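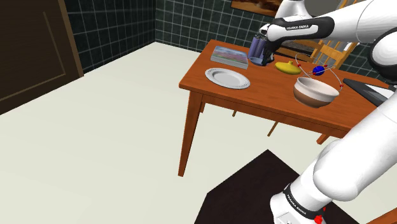 Ga-eun Sun told me on the train that a simulator is where robots go to look clever, and that I should keep my excitement for the day when one of them clears a real table. I wrote this sentence down because I knew I would think about it all day, and I did.

We were going to Skomstead for the open day at Hanuvico. I had registered in April and almost forgot it. They let in up to 30 people per group, and ours was smaller, so I could stand close to the big screen and ask my beginner questions.

The first demonstration was all in simulation. A Franka arm, a table with everyday things on it, a room with a tiled wall. You type a short instruction and the arm tries to follow it. Edeltraud Lenz, our guide, let the visitors choose the words. One man wrote "the yellow one", only this, and she was pleased, for people at home also talk so. I asked for the plate. Then somebody wanted the atom model, and she laughed and said that thin wire is the thing she likes least. The wrist camera sees it badly, and in the physics program the loops can catch on a finger and the whole model jumps.

What I did not know before: each layout is run 200 times, with the objects moved a little every time. The program they use for this is called Maeng. It changes also the light and the wall, so that the arm does not learn "plate is always left". I found this very sensible. My old driving teacher would only practice parking on one street, and I can still park only there.

After the coffee break we saw the real arm in the next room. It is slower than I expected. We watched 4 tries with a cup, and Ga-eun stood with her arms crossed the whole time - she was a little impressed, I think, but she will not write this on her own blog.

The entrance was 5 euros, with coffee. From Stodmont you take the regional train and then walk along the canal, and the signs are good. If you go, ask to type something yourself. I would like to try longer sentences next time, with "behind" and "next to", and see what the arm makes of them.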